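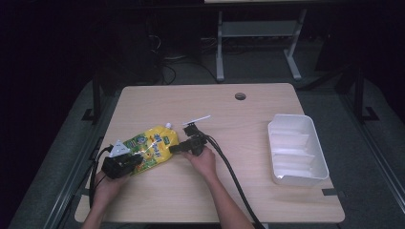
Page last changed: February, by Mutua Khaemba (bench 2 wording, pads, the bit about breaks)

How to Work a Teaching Shift at the Brastlow Sorting Bench

You have been moved from packing to teaching. Congratulations, you now do the same job more slowly, with a gripper in your hand, so that Orix can learn to do it at night. The pay grade went up one notch. Your wrists will have opinions.

This page covers the start of the shift, the recording itself, and the paperwork. It does not cover what happens to packing in the long run. That was asked at the Friday meeting and the answer is in the minutes, such as it is.

Before you start

Read the task card on the bench. It tells you which items you get and where they go. A usual set is a couple of power strips, a pouch of something, and the white divided tray. Lay things out by hand before you pick up the gripper. Do not lay them out nicely. People who spent years in packing find this very hard, and you will catch yourself squaring up a power strip with the table edge. Stop it. Orix has to cope with whatever comes down from Mrema, and Mrema has never squared up anything in its life.

Let cords hang where they fall. A cord over the side of the table is fine. A cord around your ankle is an incident report.

Sign in to Brulodix with your own badge. If the last person is still signed in, sign them out, or they get credit for your takes and you get the phone call about why you did nothing all morning.

Check the pads

Open the gripper all the way and look at both finger pads. Scuffs and small chips along the edges are normal wear, and you can work with them. Wobble a pad gently with your thumb. If it moves on its screws, tag the gripper and get another from the rack. Do not tighten it yourself, even if you own a very good screwdriver and have mentioned it before.

Then hold the gripper open over bare table and do nothing for a slow count of five. Brulodix uses this to settle down. So do most of us.

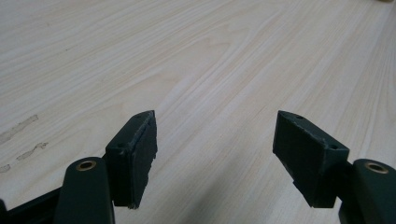
Fingers open over a bare table.

Gray smudges on the tabletop can stay. Please don't go at them with the degreaser between takes. If you start a set with a smudgy table, finish it with a smudgy table.

Recording a take

1. Put the items out and step on the pedal. Wait for the beep.

2. Move at the speed you would use if your supervisor were watching and you liked your supervisor.

3. Close the fingers on the item, lift it clear, carry it to its section of the tray, and let go. No tossing. We know you can toss it. Orix will try to toss it too, and Orix is much stronger than you are.

4. If you fumble, carry on and recover the way you normally would. Fumbles with a recovery are useful. Fumbles with swearing are also useful, as there is no microphone.

5. Bring the gripper back over open table with the fingers apart, hold it there, and step on the pedal again. The commonest rejected take is the one where somebody walked off with the gripper still recording, and Mutua got to review a trip to the vending machine.

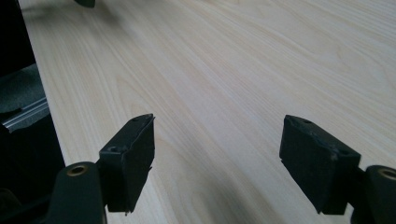

How many is enough

The target is 80 good takes a shift. It used to be "as many as possible," and one person did 191 and couldn't open a jar that weekend, so now there is a target and you stop when you reach it. Swap hands if the gripper allows it. Take the breaks on the sheet, including the ones you don't feel like taking.

The bench has 2,099 accepted takes in Brulodix so far. Yours are in there with everybody else's and can't be picked out once training starts. A few people have claimed they recognize their own habits in the night run. The little pause before letting go has been claimed by three of us.

If Orix gets it wrong

Mornings begin with the tray of things it gave up on. Sort them by hand, the old way, and write down what each one was on the yellow sheet. Write "pouch, slippery," and leave out "see, told you." Those sheets decide the next task cards, and they are the one part of the job where complaining is officially in the process.

Leave the gripper on its charger when you go. Badge out of Brulodix. Yes, again.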